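Grasp planner returns valid poses, wrist yaws 180 before descent
Forum: Manipulation software > Planning and control
Started by ocamyuk, Aug 21, 2018

ocamyuk
Running the Prutov planner (build 246) on top of our own perception node. Task is clearing tabletop clutter. The planner returns a grasp pose that looks fine in the viewer, the arm moves to pregrasp, and then the wrist yaws a half turn in place before it starts down. On an open table it only wastes time. Near anything tall it trips the collision monitor and the run aborts.

Pregrasp offset is 200 mm along the approach vector. IK is the stock solver. Same thing with the seed set to the current joint state. Log extract:

[plan] candidate 3 accepted, score above threshold
[ik] solution found, branch B
[exec] segment 1 ok
[exec] segment 2 abort: monitor, link wrist_2

Has anyone seen this?

Phong Phan
Parallel gripper? Then the grasp is symmetric under a half turn about the approach axis and the planner is free to return either one. Pregrasp gets solved with one yaw, grasp with the other. Check the quaternions for both and post them.

nivcam
Agree on the symmetry, but I'd look at the IK branch first. "Branch B" in the log is suspicious. Stock solver picks the first valid branch, and the order isn't stable between calls. See ticket 1771 on the Prutov tracker, open since December.

ocamyuk
Parallel, yes. Quaternions for pregrasp and grasp differ by a half turn about tool Z. So Phong is right about the symptom. I still don't see why the planner would flip it between two poses it generates itself.

Phong Phan
It doesn't generate them together. Grasp comes from the sampler, pregrasp comes from the approach module, and the approach module canonicalises yaw to the positive half plane. If the sampled yaw is negative you get the flip. Set canonical_yaw to false in approach.cfg.

nivcam
That will hide it for this case and break the dedup step, which relies on canonical yaw. You'll get every grasp twice in the candidate list. Planning time goes up and people come back here with a different thread.

Phong Phan
Dedup can canonicalise its own copy. It shouldn't be writing to the pose that gets executed. That's a design fault and I'd sooner turn it off than live with it.

xcao
Different approach here. We left canonical_yaw alone and solved the descent as a Cartesian segment from pregrasp, with the grasp yaw replaced by whichever of the two equivalents is closer to the current wrist angle. It's a few lines in the Ziltasitz wrapper:

for q in [q_grasp, q_grasp * rot_z(pi)]:
 cost = abs(wrap(yaw(q) - yaw_now))
keep the lower

Then reject if the joint path jumps by more than the limit on any axis. Wrist joint limits matter too. The closer yaw may sit right against a stop, so check that before you compare cost.

L. Georgiou
xcao's version is what we run as well. One caution on containers with things standing in them. Segmentation tends to merge the container and its contents into one blob, the sampler puts the grasp centre somewhere between the two, and then yaw matters a lot, as one orientation clears the neighbouring handles and the other doesn't. Treating the two as equivalent is only correct for the jaws. The housing and cabling above them aren't symmetric, so both need a collision check with the full tool model. 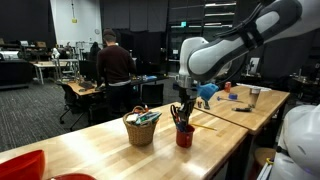 Our tool model was a bare cylinder for a long time. Swapping in the proper mesh with a padded volume for the cable loop got rid of most of our monitor trips, and that was before we touched the planner at all. Costs a bit more per check. You can run the cylinder first and only go to the mesh on candidates that survive.

ocamyuk
Our tool model is also a cylinder. I'll replace it.

nivcam
How are you handling blobs? We tried splitting on height and it fell apart with anything that leans.

L. Georgiou
Height doesn't work, agreed. We fit the rim first, mask everything below it as container, and cluster what's left by surface normal. Thin parts still get dropped when depth is poor. We retry from a second viewpoint up to 3 times and then skip the object.

Phong Phan
Skipping is fine for tidying. We can't skip on the Prostar line, so we fall back to a 2D mask and a straight vertical approach. Ugly, and the centre is often off.

nivcam
A vertical approach over a leaning handle will push it before the jaws close. I wouldn't call that a fallback.

Phong Phan
It's a fallback with a known failure rate. Yours is an abort.

ocamyuk
Update. Nearest-yaw selection plus the full tool mesh, canonical_yaw left at default. No half turns since the change. One abort, and that one was a real obstruction, the monitor was right. Planning is slower but acceptable. I've added the logs to ticket 1771, along with the config.

xcao
Did you put the joint limit check before or after the cost comparison?

ocamyuk
After. Moving it now.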